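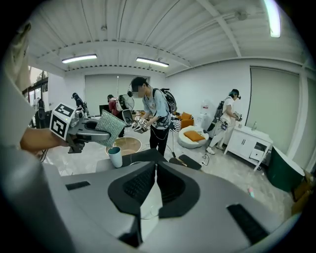 Home | Projects | Reports | Contact

Our Saha project report, 5th November

So our question was pretty simple: which scourer should a share house buy? We picked a green textured one as our favourite colour (very scientific!) and scrubbed 40 baked-on plates at the Ronport kitchen. I kept the tally, and my handwriting got worse as we went. Eleven plates needed a second go, mostly the cheesy ones. Next time I'd soak them all overnight first.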